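Category: Guides > Data collection
3 min read

4.2 Recording an assembly example

1. Lay the tower on its side with the cover off. Open the socket lever.
2. Put the processor and memory module in the parts fixture.
3. In Merka, choose the task "Processor and memory" and press Record.
4. Guide the arm through the whole task at a steady pace. Stop if the cable snags – do not pull it free with the arm moving.
5. Press Save, or Discard if a part was dropped.

Note: Record 100 examples before the first training run. Vary the position of the tower slightly between them.

CAUTION: Keep the gripper fingers clear of the socket contacts.

Last edited by Gebremedhin Sisay
2 comments · 435 shares 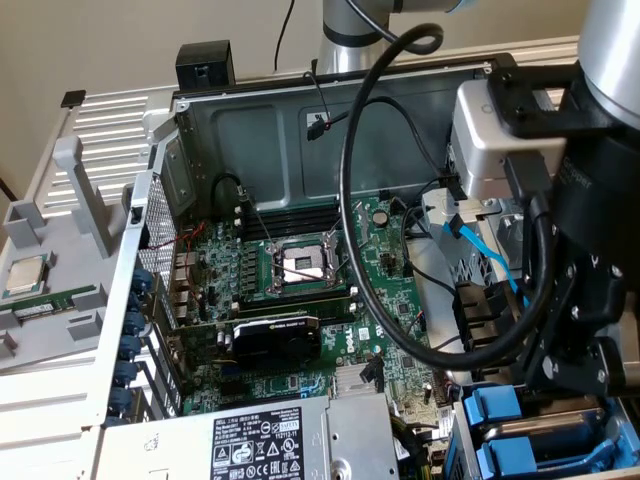

Fig. 4.2 – Tower open, parts in the fixture at left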